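Unit 4: Reading a Lease Before You Sign It

Bring your marked-up copy of the Pelgate lease to section. If you lost it, the library has two, and one still has all its pages.

Start with the money. The Pelgate rent is 800 a month, which is the number in large type. The number in small type is the "amenity charge" of 35, due whether or not you ever meet an amenity. Add them before you compare apartments. Last year half the class compared 800 with 800 and declared a tie.

Next, the deposit. Clause 9 lets the landlord keep it for "wear beyond the ordinary." Ordinary is never defined. Underline any word that matters a great deal and has no definition, and expect to sharpen your pencil.
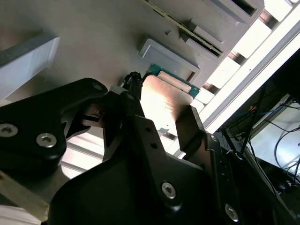
Clause 14 covers repairs. The tenant must report a fault "promptly," while the landlord must respond "within a reasonable period." Compare the Lusstead lease on page 3 of your packet, where the same period is given in days. It is a dull clause, and I would sign it.

Leaving early: Pelgate charges a flat 552. Lusstead charges rent until a new tenant moves in, with a duty to look for one. Work out which is cheaper if you leave in May and the place sits empty for two weeks. Show your steps.

For next time: read the Begum sublet agreement, all of it, including the part printed sideways. Write one paragraph on who pays for the broken window.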